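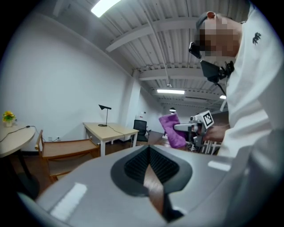

Week 10 handout: why we forget people's names (and why we remember their jobs)

Okay, picking up where we left off. I promised I'd type up the part of the lecture where I was talking too fast, so this covers the second half, plus the stuff on lists that we didn't get to. Slides are in the usual folder. Revised 3 Dec 2018 - if you printed the earlier one, toss it, I had two of the readings swapped.

The baker thing

Remember the demo? Half of you saw a face and were told "this man's name is Baker." The other half saw the same face and were told "this man is a baker." A while later I showed you the face again and asked what you'd been told. The job group usually does a lot better, even though it's the same sound coming out of my mouth! In our room it came out the right way too, though please don't write that up as a proper result. I let people sit with their friends and at least two of you were whispering.

So what's going on? When I say "a baker," you get bread, an apron, flour, getting up at four in the morning, maybe the shop on your street. All of that hooks onto the face. When I say "Mr. Baker," you get a sound. Names are mostly arbitrary labels, and there's very little for them to hang on to. If you lose the one thread, you've lost the name.

Geum-ok asked a great question after class: what about names that do mean something in the language you grew up with? I don't have a tidy answer. Part of it is that we stop hearing the meaning once something is a name. You don't picture metalwork every time you meet a Smith. But I'd love for someone to take this on for the final paper. (Geum-ok Pyo, I'm looking at you.)

Tip of the tongue

Second big idea. You know the person, you know where you met, you may even know the first letter, and the name won't come. Keep these two apart for the exam:

Storage failure - the name never got in, usually since you weren't listening. Most party introductions are this.
Retrieval failure - it's in there and you can't get at it right now. Tip of the tongue is this one.

A quick way to tell them apart is recognition. If I give you four names and you go "oh, that one!" right away, it was stored. I did this to myself last January with my old dentist's name and was annoyed for a whole day.

One more wrinkle. Sometimes a wrong name keeps popping up and you can't shake it. The book calls these blockers. People argue over whether the wrong name causes the trouble or just shows up while you're already stuck. Know both sides.

The made-up names list

For section, you'll get the place names Bakthorpe, Gesley, Song and Breltetti. Read them once, put the sheet away, do ten minutes of something else, then write down what you can. Song is in there on purpose, as it's an ordinary word. Think about what you'd predict before you try it.

For next time

Read chapter 4, skip the box on brain imaging.
Write 500 words on a name you keep forgetting. Be specific, and tell me whether you think it's storage or retrieval.
Section is in room 1289 again. Woo-jin Ahn is running it, so send him your list results, not me, please. My inbox is a disaster.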